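Last change to this file: 27 November 2013

# Durkside Laundry Words

A small word list about washing, drying and mending of clothes, collected from old household notebooks. The list has 684 entries. For 387 of them we also have a sentence which shows the word in use.

The notebooks came to me from Siwan Rowlands, who typed the first 249 entries by herself in January. I have typed the rest and checked all the spellings two times. Where the handwriting was not clear to me, I put a question mark in the column `sure`.

## Files

- `words.csv` - the main list, one word in each row
- `sentences.csv` - the sentences, joined to the main list by `id`
- `pleston.txt` - words from the Pleston notebook only, not yet sorted

The columns in `words.csv` are `id`, `word`, `meaning`, `book`, `page` and `sure`. Page numbers are those written by hand in the notebook, and in the second book they start again from 1 after the part on wool.
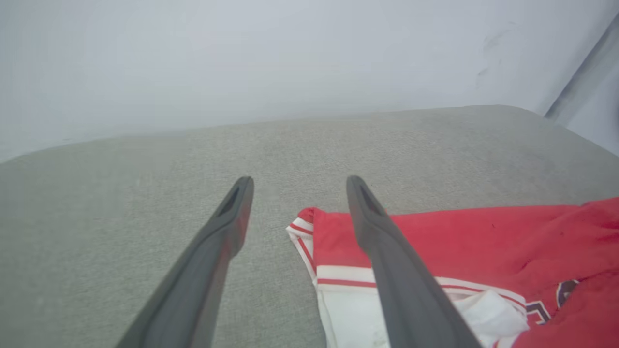 Some words have two meanings and then they have two rows. Please do not join these rows, the sentences depend on the `id`. I made this mistake in the earlier version and it took me a whole evening to repair it.

## Known problems

- 69 words have no page number.
- Names of stains are mixed with names of soaps under the letter B.
- The files are saved as UTF-8, but older copies of `pleston.txt` are not.

## Use

You can use the list freely for study or teaching. If you print it, please mention Siwan and the name of the list. Corrections are welcome - send the `id` and the new text, it is enough.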